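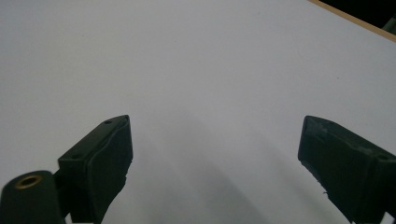
Gorkuvbridge, September 13, 2022

Section 3. Setting Up the Vellham Drain Cover and Spill Berm Kit

This section covers placement of the drain cover and the flexible berm supplied in kit 3534. Read Section 2 (Chemical Compatibility) first if the liquid to be contained is anything other than water, fuel, or light oil.

3.1 Before you start

The drain cover seals by contact. It will not seal on gravel, broken pavement, or grates that stand above the surrounding floor. The cover must overlap the drain opening on all sides. For grates wider than the cover, use two berms to form a closed ring instead (see 3.4).

Parts needed:
Drain cover, polyurethane, with peel-off film on the lower face
Berm sections, straight, 96 inches
Corner couplers
Stiff broom or floor scraper (not supplied)
Nitrile gloves (not supplied)

CAUTION: Do not place the cover or berm in standing fuel while an ignition source is present. Follow the site spill plan before approaching the area.

3.2 Placing the drain cover

1. Put on gloves and any other protective equipment called for by the safety data sheet.
2. Sweep the floor around the drain. Grit under the cover leaves a channel for liquid.
3. Take the cover out of its bag and unroll it next to the drain, film side down.
4. Lift one edge and peel the film back a hand's width. Set that edge on the floor on the uphill side of the drain.
5. Pull the film out from under the cover while lowering the rest into place. Keep the film - it goes back on the cover before storage.
6. Press from the center outward. Walk the outer edge if the floor is uneven.

NOTE: Below 40 degrees F the cover stiffens and takes longer to settle. Store it indoors and bring it out when needed.

3.3 Joining the berm sections

1. Lay the sections end to end on the downhill side of the spill, clear of the liquid.
2. Wipe both end faces with a damp cloth. Let them dry.
3. Press the end faces together. Where the line turns, fit a corner coupler between the two sections with the arrow facing inward.
4. Push down along the full length of each section. A gap at a floor joint can be filled with Sial putty.

The berm slows and diverts liquid. It is not rated as a storage wall, and liquid must be pumped or absorbed before it reaches the top of the section.

3.4 Closed ring

Join the sections as in 3.3 and close the ring with four corner couplers. Leave enough room inside for absorbent pads or a pump head. If a Wultero hand pump is used, run the hose over the berm and not between two sections.

3.5 Cleaning and storage

1. Remove liquid and used absorbents and dispose of them under local rules.
2. Wash the cover and berm with mild soap and water. Collect the wash water if it contains oil.
3. Air dry out of direct sun.
4. Replace the film on the cover, smooth side in. Roll loosely. Do not fold.

CAUTION: Solvents and degreasers damage the sealing face. A cover that has been cleaned with either must be replaced.

Section text: Gillespie Tennant. Checked by: Rigoberto Arriaga.

Inspection intervals and replacement part numbers are listed in Section 4.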